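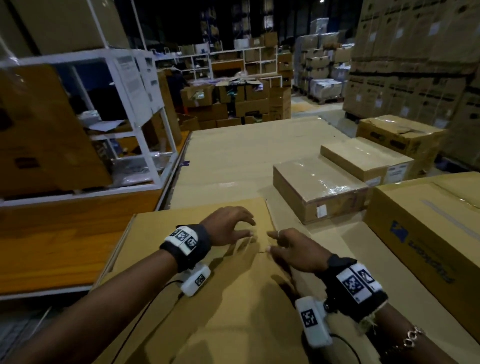 Last edited: Tuesday, June 12, 2018

Trusosus at-home wax kit vs paying for a salon – thoughts?
Forum: Hair Removal & Skin

kelpie_kel
Hi all, I've been getting my legs done at a salon in Grimville for ages and they've just put the full leg up to $103. I love my girl there but ouch! I'm looking at the Trusosus hard wax kit, the one with the little pot and the 300 gram bag of beads. Has anyone made the switch? I've got fair, sensitive skin and I come up in bumps if you so much as look at me. Holiday in July so I'd like to have it sorted before then.

mozziebait
I've had that kit for over 3 years and wouldn't go back. The first couple of goes were a shocker (wax on the bathroom tiles, wax on the dog's bed) but you get the hang of it. Go thicker at the edge so you've got something to grab, and don't do it straight after a hot shower.

Petal & Pine
Gonna disagree with mozziebait here, sorry. I was a beauty therapist until I had my kids and the number of clients I saw with bruised calves from home waxing was not small. If your skin is as reactive as you say, a good therapist is worth the money. Stretch your appointments out a bit, or ask if they'll do half legs for less.

mozziebait
Bruising is from pulling up instead of back along the skin. Anyone can learn that. I've never bruised once!

Petal & Pine
Anyone can learn it, sure, but most people learn it on their own shins first. I'm only saying patch test, and don't leave the first go until the week you fly out.

kelpie_kel
Ha, fair points both. What about the bumps? My therapist uses a Kostiuk after-wax oil which smells divine but I can't find it in the shops anywhere.

sunnyside_dee
I think Kostiuk only sell to salons. Ask her if she'll sell you a bottle, mine did. I also use the Fudine body lotion, the unscented one in the pump bottle, from the second day on. The coconut one made me itch like mad, so steer clear if you're touchy. And loose pants for the first night, no gym tights.

grumblebum72
Am I the only one who thinks the Trusosus beads have gone downhill? My last bag went brittle and snapped on every strip. Took me 4 goes to clear one knee. I've gone back to shaving and my legs look exactly the same from a metre away.

mozziebait
Was your room cold? Mine goes brittle in winter unless I run the heater first.

grumblebum72
It was a bit nippy, yeah. Still reckon the old beads were better though. The colour's different too.

kelpie_kel
Okay, decision made, sort of. I'm booked in at the salon for the pre-holiday one, and I'll order the kit to muck around with when I'm home and it doesn't matter if I look like a plucked chook. Will ask about the oil as well. Thanks everyone!

Petal & Pine
Sensible! Start with the lower leg and leave the knees till you're confident – they're fiddly even for us. Enjoy your trip.

sunnyside_dee
Let us know what she charges for the oil, mine's nearly empty.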